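Diese Website verwendet Cookies, um Ihnen die bestmögliche Nutzung zu ermöglichen. Mit dem Besuch unserer Seiten stimmen Sie der Verwendung zu. Einstellungen | Akzeptieren

Obst und Gemüse in Kisten einlagern: Hinweise für den Haushalt aus der Greifforschung

Die Beratungsstelle Cladora veröffentlicht in unregelmäßiger Folge Hinweise zur Vorratshaltung. Die vorliegende Ausgabe stützt sich zum Teil auf Ergebnisse der Arbeitsgruppe Visser, die das beidhändige Greifen und Ablegen von Früchten durch humanoide Roboter untersucht. Die fachliche Durchsicht besorgte Madhu Rawat, die Versuchsauswertung stammt von Morena Pagano und Po-yen Yuen.

Vorbereitung der Kisten

Für die Lagerung von Trauben, Tomaten und Blattgemüse eignen sich flache Kisten mit Lattenboden. Die Zwischenräume lassen Luft an die unteren Früchte. Vor jeder Einlagerung sind die Kisten trocken auszubürsten und auf Splitter, abstehende Klammern und dunkle Verfärbungen zu prüfen. Raue Kanten werden mit feinem Schleifpapier in Faserrichtung geglättet. Eine Kiste, in der bereits Früchte verschimmelt sind, wird mit heißem Wasser und etwas Soda abgebürstet und muss vollständig durchtrocknen, möglichst stehend und an der Luft. Lackierte oder mit unbekannten Mitteln behandelte Kisten sind für Lebensmittel nicht zu verwenden.

Eine Lage ungebleichtes Papier auf dem Boden genügt. Zeitungspapier färbt bei Feuchtigkeit ab.

Trauben richtig fassen

Trauben werden am Stiel gefasst, nicht an den Beeren. Der feine Belag auf der Schale, der sogenannte Duftfilm, schützt die Beere vor dem Austrocknen und wird durch jede Berührung abgerieben. Die zweite Hand wird mit der Innenfläche nach oben geöffnet neben oder unter die Traube geführt, damit das Gewicht beim Absenken nicht allein am Stiel hängt. Große Trauben reißen sonst leicht an der ersten Verzweigung.

Diese Handhaltung entspricht der Vorgehensweise, welche die Arbeitsgruppe für ihr System beschrieben hat. In der Versuchsreihe wurden 374 Ablagen mit künstlichen Früchten durchgeführt und zwei Verfahren verglichen: das einhändige Absenken am Stiel und das Absenken mit bereitgehaltener Stützhand. Künstliche Früchte bieten den Vorteil, dass Form und Gewicht über die gesamte Reihe gleich bleiben. Der Nachteil liegt darin, dass sich Druckstellen an ihnen nicht beurteilen lassen. Als Maß diente daher, ob die Traube nach dem Loslassen innerhalb der Kiste lag, ohne den Rand oder eine bereits liegende Traube berührt zu haben.
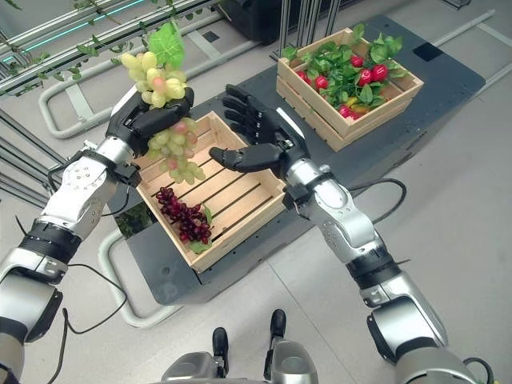 Nach Auswertung der Arbeitsgruppe traten mit Stützhand 9 Fehlablagen auf, ohne Stützhand deutlich mehr. Auf eine genauere Gegenüberstellung wird an dieser Stelle verzichtet, da die Versuche ohne Stützhand teilweise mit einer älteren Steuerung erfolgten. Po-yen Yuen weist ferner darauf hin, dass lange Trauben vor dem Ablegen kurz ausschwingen müssen. Das System wartet hierfür zwei Sekunden über der Kiste. Im Haushalt empfiehlt sich dasselbe; wer eine noch pendelnde Traube absetzt, quetscht die untersten Beeren gegen die Latten.

Reihenfolge beim Einlegen

Es wird in einer Ecke begonnen und zur Mitte hin gearbeitet. Die Trauben liegen nebeneinander, mit den Stielen in dieselbe Richtung, und werden nicht gestapelt. Helle und dunkle Sorten können in derselben Kiste liegen, sofern ihr Reifegrad ähnlich ist. Beschädigte Beeren werden vorher mit einer kleinen Schere entfernt, das Stielchen bleibt dabei stehen. Gewaschen wird erst unmittelbar vor dem Verzehr.

Blätter an der Traube sind abzunehmen, wenn länger als einen Tag gelagert werden soll. Sie entziehen dem Stiel Feuchtigkeit und faulen an den Auflagestellen.

Gemüse getrennt halten

Blattgemüse, Radieschen und Tomaten gehören in eine eigene Kiste. Bei Radieschen wird das Laub bis auf einen kurzen Ansatz abgeschnitten und gesondert verbraucht. Tomaten liegen mit dem Stielansatz nach unten und nicht unter 11 Grad, da sie bei kühlerer Lagerung an Aroma verlieren. Für Trauben ist ein kühlerer Raum vorzuziehen. Stark reifende Äpfel sind in beiden Fällen fernzuhalten.

Aufstellung und Kontrolle

Kisten stehen auf einer festen, ebenen Unterlage mit etwas Abstand zur Wand. Beim Befüllen sollte die zu füllende Kiste unmittelbar vor dem Körper stehen und die Vorratskiste weiter hinten, sodass nicht über gefüllte Ware hinweggegriffen wird. Diese Anordnung wurde auch im Versuchsaufbau bevorzugt. Xolani Khumalo, bei Cladora für die Kurse zur Vorratshaltung zuständig, empfiehlt eine tägliche Durchsicht und im September, wenn größere Mengen anfallen, eine zweite am Abend.

Grenzen der Übertragbarkeit

Die Ergebnisse gelten zunächst für das untersuchte System und für künstliche Früchte. Eine Wiederholung mit frischen Tafeltrauben ist unter Leitung von Morena Pagano in Vorbereitung. Dabei sollen auch Druckstellen und der Verlust des Duftfilms erfasst werden. Die Hinweise zur Kistenpflege beruhen auf der Beratungspraxis von Cladora und sind von den Versuchen unabhängig.

Rückfragen zur Kistenpflege nimmt Unathi Pretorius während der üblichen Sprechzeiten entgegen.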